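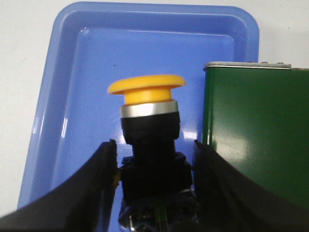
Bohdana Hnatiuk has been wiring control panels at Hedegaard for longer than I've owned a screwdriver, and she has strong feelings about push buttons. Mushroom heads especially!

"You can hit one with your elbow," she tells me over coffee (mine went cold, she talks fast). "Big glove, greasy glove, whatever. Try that with a little flat button."

Her drawer at work holds 278 spare caps, sorted by color. Yellow is her favorite, though she won't have it standing in for a red emergency stop. "I've sent panels back over that. Three of them, in November."

So what goes wrong most often? The contact block underneath, she says, and people who tighten the collar until something cracks.

"Snug, then stop. I don't care how strong you are."

I ask if she has any at home. She laughs. There's one by the back door, and it rings the kitchen bell.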